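Liste : garde-robe et linge
Objet : Re: cintres en bois et petits hauts qui glissent
Date : 25/10/2019

Bonjour à tous,

Je réponds au message de la liste sur les cintres. Je remets la partie utile pour ceux qui ne l'ont plus :

> Bonjour,
> J'ai trié mon armoire et je voudrais passer à des cintres en bois
> pour tout ce qui est hauts légers. J'en ai pris un lot chez Seler,
> référence 3525, vernis clair. Ils sont jolis mais les petits hauts
> glissent dès qu'on ouvre la porte un peu vite. Les chemises tiennent.
> Est-ce que vous mettez quelque chose sur les épaules du cintre ?
> Et par quel bout commencez-vous pour enfiler un haut à encolure
> étroite ? J'ai détendu deux cols en février et je voudrais éviter
> de recommencer.
> J'ai lu dans les archives (message 143) qu'il fallait poncer.
> Cela me paraît beaucoup de travail.

Pour le ponçage, je ne le conseille pas sur un cintre verni. Je l'ai fait sur des cintres Skalach, et le bois mis à nu accrochait les mailles fines. Il a fallu repasser au papier très fin, puis cirer, et à la fin ils glissaient comme avant. Le message 143 parlait de cintres bruts, ce n'est pas le même cas.

Ce qui compte d'abord, c'est la forme de la barre. Si le bord est arrondi et lisse, le tissu n'a rien pour le retenir, mais il ne marque pas non plus. Je garde donc ce genre de cintre pour les vêtements qui craignent les plis d'épaule, et je règle la tenue autrement. Regardez aussi l'endroit où le crochet entre dans le bois : sur le mien il y a une petite bague arrondie, et c'est une bonne chose, un fil tiré commence souvent là.
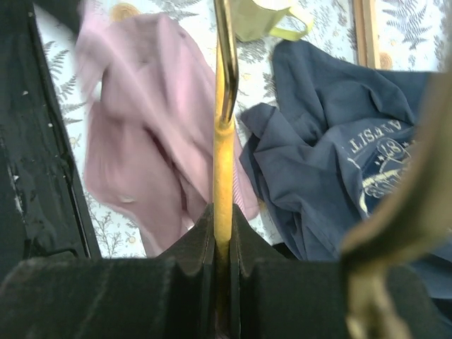 Pour l'ordre, voici comment je procède avec un haut léger. Je le pose à plat sur la table, devant vers le haut, et je le lisse à la main. Je ne fais pas passer le crochet par l'encolure en forçant. J'entre le cintre par le bas du vêtement, crochet en avant, et je le remonte jusqu'à ce que le crochet sorte par le col. Ensuite seulement je place une épaule, puis l'autre. Le col ne s'élargit pas et on ne tire sur aucune couture.

Si le vêtement est en boule, il vaut mieux le déplier avant de prendre le cintre. On perd plus de temps à chercher l'emmanchure avec le cintre déjà dedans. Pour un tissu rose ou clair, je passe aussi un chiffon sec sur le bois avant, les cintres prennent la poussière sur le dessus et cela se voit sur les épaules.

Pour empêcher de glisser, j'ai essayé plusieurs choses :

Les bandes de silicone autocollantes Wei. Elles tiennent bien le vêtement, mais elles se décollent sur les vernis brillants au bout de quelques mois. Il faut dégraisser le bois à l'alcool et attendre qu'il sèche.

Les élastiques enroulés à chaque bout de la barre. Cela ne coûte rien et cela marche. Ce n'est pas beau et il faut les changer quand ils durcissent.

Les housses en feutrine Gindden. Bonne tenue, mais elles épaississent le cintre et on en met moins dans l'armoire. Je ne les utilise que pour les bretelles.

Je travaille sur la table de la cuisine, faute de place dans la chambre. Le papier à fleurs qui la recouvre évite de poser le linge directement sur le plateau, et je le change quand il est taché. La vaisselle reste au fond, le linge devant.
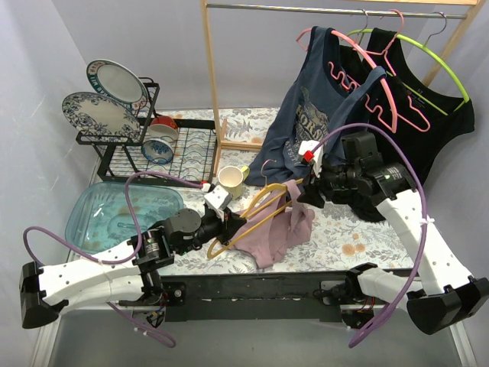
Faut-il suspendre un haut à bretelles ou le plier ?

Le plier, si le tissu est extensible ou si les bretelles sont fines. Suspendu longtemps, il s'allonge sous son propre poids. Un tissu qui ne se détend pas peut rester sur cintre, à condition que les bretelles soient posées près du crochet et pas au bout de la barre.

Pour les cols déjà détendus, essayez de les mouiller à l'eau tiède, de les resserrer à la main et de les laisser sécher à plat sur une serviette. Cela ne rattrape pas tout. Sur un coton avec bord-côte, le résultat est correct. Sur de la viscose, je n'ai jamais rien obtenu.

Si quelqu'un a gardé des bandes Wei plus d'un an sur du bois verni, je veux bien savoir avec quoi il a nettoyé avant la pose.

Bonne journée à la liste.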